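Adcombe and Plelum to open test lab for rooftop water heaters

Poirier, Mar 11, 2025: Adcombe and the Plelum Institute have agreed to set up a testing lab for solar water heaters and small storage batteries at the institute's campus in Poirier. The agreement runs for 2 years and can be extended if both sides want to continue.

The lab will take over a vacant building on the north side of the campus. It will have 700 square meters of floor space, plus an open roof deck where collectors can be left outdoors through a full winter. Adcombe is paying for the equipment – mostly flow meters, climate chambers and a solar simulator – and Plelum will provide the building and staff. 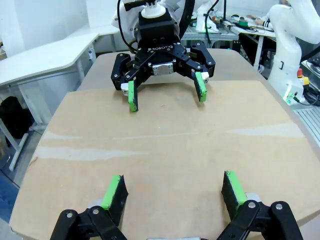 Manufacturers in Drorkia now send most of their units abroad for certification, and the wait for a test slot often runs to several months. Under the new arrangement, local companies will be able to book the lab directly. Fees have not been set. Plelum said smaller firms would pay a reduced rate in the first year.

The first round of work will cover heat loss, pressure and freeze protection in tanks of up to 100 gallons. Battery testing will start later, once a separate fire-rated room has been built. The institute said it had received 103 inquiries from manufacturers and installers when it surveyed demand for the service last year.

Results from paid tests will stay with the customer. The two partners also plan to publish their own yearly report on how common collector types hold up in local weather, with brand names left out.

Building work is due to start this spring, and the lab is expected to accept its first units in October. Companies that want a place in the opening round can register with the institute's test services office in Poirier.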